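1/5/19
By Ching-wen Chiu

I need two people who like laundry more than I do! I run Kwan, a small costume and linen rental, and the folding pile has gotten away from me. You'd be sorting, smoothing out wrinkles, folding and putting things back on the shelves – mostly dark stage cloth, some tablecloths. No experience needed, but please be patient with black fabric (it shows every bit of lint, and it creases if you look at it wrong).

Pay is $900 for the month of March, mornings only, and I make good coffee. If you can sew a straight hem, even better – tell me so when you write. Just leave a note at the Dondura front desk with your name and phone number.

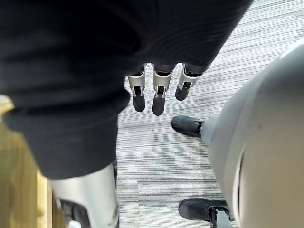 Black fabric, still rumpled, next to the light wood.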